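片づけの話をします、発表メモ(2018-09-29、持ち時間20分)

えーと、まず自己紹介は短めに。名前と、Natoritzで机まわりの相談に乗っていることだけ言う。肩書きの話を始めると長くなるので、すぐ本題へ!

つかみはンケチ・アノジーさんの机の話。7月に「作業台が狭くて困ってる」と言われて、一緒に全部床に下ろしてみたんですよね。出るわ出るわ、ペン、ケーブル、飲みかけのお茶。台を買い替える気まんまんだったのに、下ろしたら「広いじゃん」って(ここ、たぶん笑ってもらえる)。

で、ここから天板の話。私は白っぽい天板が好きなんです。物を置けばすぐ目につくし、影まで見えるので、置きっぱなしが気になってくる。写真を出して、ちょっと黙って見てもらう。

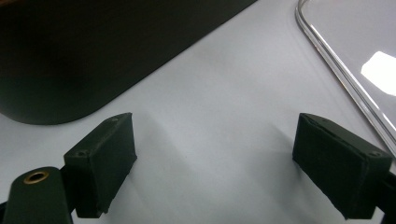

淡いグレーの天板、手前に落ちるやわらかい影

次、「真ん中を空ける」ルール。端には物があってもいい、真ん中だけは何も置かない。私は寝る前に3分だけやってます。タイマーはかけたりかけなかったり。エフェ・ウグウさんは朝派だそうで、そこは好きな時間でいいと思う。

時間が余ったら300円の小皿の話(鍵の置き場にしたら、真ん中に鍵を投げなくなった件)。余らなければ飛ばす。

質問で「家族が置いちゃう場合は?」と来そう。うちもまだ解決してません、と答えて、会場の人の工夫を聞く。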